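Family Film Club at the Manolakis: your questions

What sort of films do you show?
Comedies and adventures rated U or PG, mostly less than two hours long. We avoid anything with a long run of trailers in front of it.

How much does it cost?
£2 for a child and £6 for an adult. Under-threes get in free if they sit on a lap.

Do I need to book?
The hall seats 200 and school holiday showings usually sell out. We keep 50 tickets back for the door, and those go on sale half an hour before the film.

Can we bring our own food?
Yes, as long as it is cold and doesn't need cutlery. Sandwiches, fruit and home-made popcorn are all fine. Please take your rubbish with you.

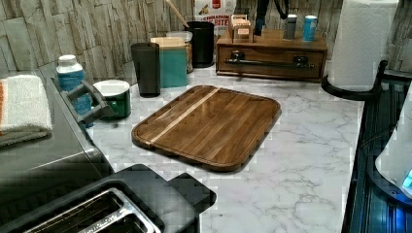

Kwadwo Asamoah wrote to ask whether the sound could be turned down for younger children, as his daughter spent most of the last cartoon with her hands over her ears. We now run the first showing of each film at a lower volume, with the side lights left on.

Can I leave my child and come back?
No. Anyone under 12 must have an adult with them for the whole film.

Who picks the programme?
Thư Giáp draws up the list each November. Suggestions can be left in the box by the ticket desk.

What if a showing is cancelled?
You can have a refund or swap your tickets for another film. Refunds go back to the card you paid with.

Page last updated 30/06/2020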